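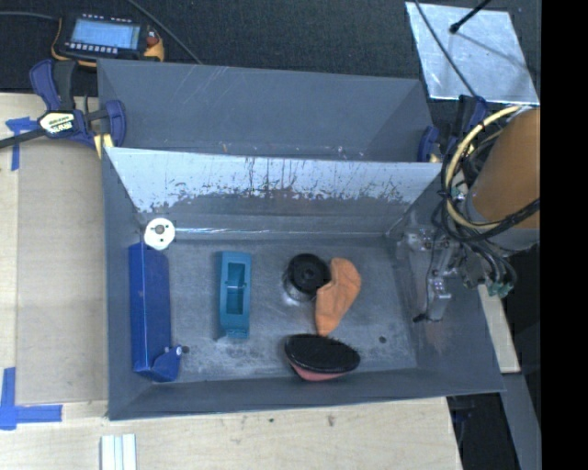

Gripper week, day one. The plan is to compare two end effectors on the same arm, the same bin and the same six objects, and then buy one. The plan was written by somebody who has never compared two of anything. It was me.

Contestant one is the Sarnholm, a finger gripper with a suction option. Contestant two is the Tramach, all suction, no fingers, very confident datasheet. Both arrived with foam inserts nicer than my couch.

Rules, for those who like rules: objects go in the gray bin however they land. The arm clears them one at a time. A pick counts if the thing ends up in the other bin. Mireille Twal asked whether a pick counts if the thing ends up in the other bin by bouncing. We now have a rule about bouncing.

The cast: a white disc with holes in it, a long blue folded thing, a teal plastic holder, a black round item we all call the spool, a squashy orange object, and an oval brush. I chose them for variety. Naveed Jatoi says I chose them from the drawer nearest my chair. Both can be true.

First lesson, which cost us a morning: the bin matters more than the gripper. It's metal, it's scuffed to pieces, and the depth camera sees every shiny patch on the far wall as a personal invitation. The seam where the wall meets the floor shows up as an object. We tried to pick the seam 4 times.

Wissam Nasrallah suggested painting the bin matte black. Carla Salameh pointed out that the customer's bins are not matte black and the customer will not be painting them. So the bin stays ugly and the software gets to grow up.

Also, clamp your bins. Ours are clamped at both ends and I will not be taking questions on how long that took us to decide.

OK, fingers first. The Sarnholm likes the spool. There's a raised hub in the middle and the gripper goes after it like it's been promised something. Clean pick nearly every time, and it only got upset when the orange thing was leaning on it.

The teal holder is its other favorite. Straight sides, sensible width, no opinions. If the whole world were teal holders I could have gone home at noon.

The white disc is where the fingers stop being charming. Flat on the floor, tucked into a corner, nothing to get under. The finger comes down, taps the wall, backs off, comes down, taps the wall. It sounds like a very polite woodpecker.

Nour Rizk wrote a nudge routine that drags the disc out of the corner before trying to grab it. It's 403 lines. I asked if it could be shorter. She asked if I wanted to write it. It's a great length.

Now the Tramach. We swapped the tool over lunch, and by lunch I mean until 3 in the afternoon, because the hose fitting on one is a hair different from the hose fitting on the other and neither manual admits the other company exists.

Suction and the white disc: I expected a massacre. It's flat! It's a disc! It also has little holes all around the center, so wherever the cup lands there's a decent chance it's sitting on one, whistling. With the larger cup it's hopeless. With the small cup it's fine as long as the camera is having a good day.

The long blue thing, on the other hand, is suction heaven. Smooth, glossy, big faces. The only problem is the angled flap at one end. Grab it too far up and the flap swings on the way over and clips the rim. Wissam's fix was to aim for the middle. Years of engineering school in that man.

The brush. Bristles up, suction gets nothing, obviously. Bristles down, suction gets a lovely smooth back and looks like a genius. So the Tramach's score on the brush is really a score for whoever dropped it in. Fingers don't care which way up it is, they just take it by the edges and get on with their lives.

The orange one beat everybody. It's soft and wrinkled and tapers off to nothing. Fingers pinch it, it changes shape, they're suddenly holding a smaller amount of it. Suction makes a seal for exactly long enough for you to tell a colleague it's working.

Best orange result of the day was the Sarnholm grabbing the narrow end by mistake while going for the brush. It carried it all the way across. Mireille wanted to count it. Naveed wanted to count it as a brush. This is how friendships end.

A word on the hoses, seeing as no review ever has one. Every extra line you run down the arm is another thing that wants to visit the clamps. We lost 2 runs to a loop of hose catching on a handle, and both went in my notes as "gripper fault" until Carla made me fix it.

The pendant, meanwhile, lives on the bench within arm's reach, red button facing the human. I'd recommend this layout. I'd especially recommend it if Nour is testing a new nudge routine.

Someone asked about the Karam, the three-finger one. We had it on loan in June. Beautiful machine. Too fat for the bin. It could pick anything you liked provided you liked things in the exact middle.

And before you ask, yes, the controller is still the Puder, and yes, it still drops the tool settings when you change end effectors. You get a pop-up telling you they were saved. I've come to think of it as a greeting.

Where I'm leaning tonight: the Sarnholm, with its small suction cup fitted for the disc. It's the slower of the pair and uglier to look at – but its failures are boring, and I can fix boring. The Tramach fails by letting go at full speed over the rim.

Naveed is leaning the other way and has made a chart. The chart leaves out the brush. I've asked for a new chart.

Tomorrow we run the same thing with the bin lights off. Wissam is bringing a second orange object, apparently even softer. I haven't asked where he got it.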